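*Last touched 31 July 2018. If the numbers here disagree with the poster, believe this file.*

# mollholm-cups

Grasp demonstrations and replay results for the Mollholm method, which picks how hard a robotic hand should close on something that would prefer not to be squeezed. The name comes from the lake where Cor Dekker had the idea. The lake has declined authorship.

## What's in it

- `demos/`: 608 teleoperated grasps
- `replay/`: 354 autonomous attempts with the learned closing policy
- `baseline/`: 234 attempts with the fixed-force closer we used before, kept for humility
- `notes/`: operator comments, lightly edited for language

Joint positions and motor currents are logged at 30 Hz. Yes, that is slow. See *Known problems*.

## Method, briefly

The policy watches finger current during first contact and guesses stiffness from how fast it climbs. Then it stops closing early, on purpose. Most of the gain over the baseline comes from the stopping. The Drisard model, which took Aniela Mazurek most of June to train, mainly decides when.

Success means the cup leaves the table upright and its rim is still a circle afterward, as judged by a person with a ring gauge and strong opinions.

## Known problems

- Thumb current drifts as the motor warms up. Subtract the `idle` segment before you compare anything.
- Only the left arm does any grasping. Please stop asking for the bimanual split.
- Fast contacts get smeared at our logging rate, so the stiffness guess is worst exactly where you'd want it to be good.

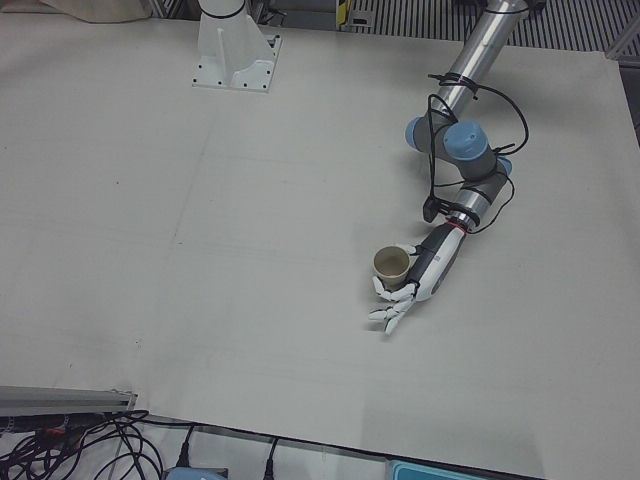
- Cups were empty in every trial. A full cup is a different research question and a different cleaning budget.
- `grasp_ok` and `lift_ok` were swapped in the first release. If your results looked amazing, check that.

## Using it

Run `python load.py --split replay`. The loader still expects the old Dultent folder layout and will complain twice before working. Bug reports go to Aniela, praise to Cor, who gets less mail.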